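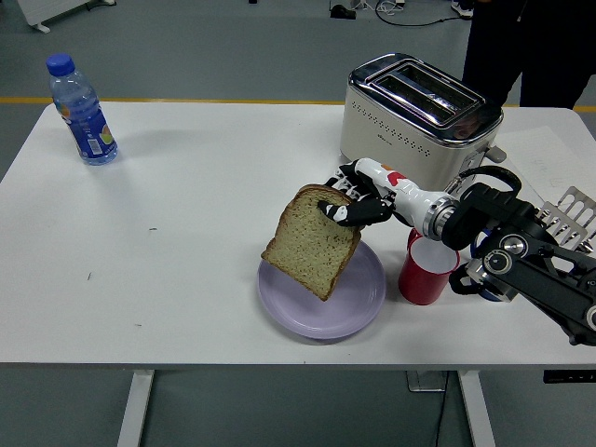 Breakfast station automation: questions from staff
Tenham site canteen. Updated May 13, 2026

What does the arm do?
It handles bread at the toast station: gripping a slice, moving it and placing it on a plate. Hot drinks, spreads and anything involving a knife stay with canteen staff.

Are jobs being cut?
No posts are removed under the Grunent agreement. Two early shifts now start at 7 instead of 6.30, and contracted hours are unchanged. Rota queries go to the Fourie catering desk.

Who may operate it?
Staff who have completed the Patomier operator course, which takes 8 hours over two shifts. Course time is paid. Sessions have run since March.

Can I reach across the table while it is moving?
No. Press stop, wait for the arm to settle, then reach in. The same applies to picking up a dropped slice.

How fast is it?
Slower than a person. The planned load is 300 slices per morning - above that, a second member of staff is called to the counter.

What if it squashes or drops bread?
Discard the slice and enter it in the station log. Individual staff are not assessed on these entries.

Who cleans the fingers?
The trained operator, before opening and after close, with the arm powered down. Use the food-safe wipes only.

Who do I call about a fault?
Extension 2150. Leave the arm stopped until the engineer has signed it off.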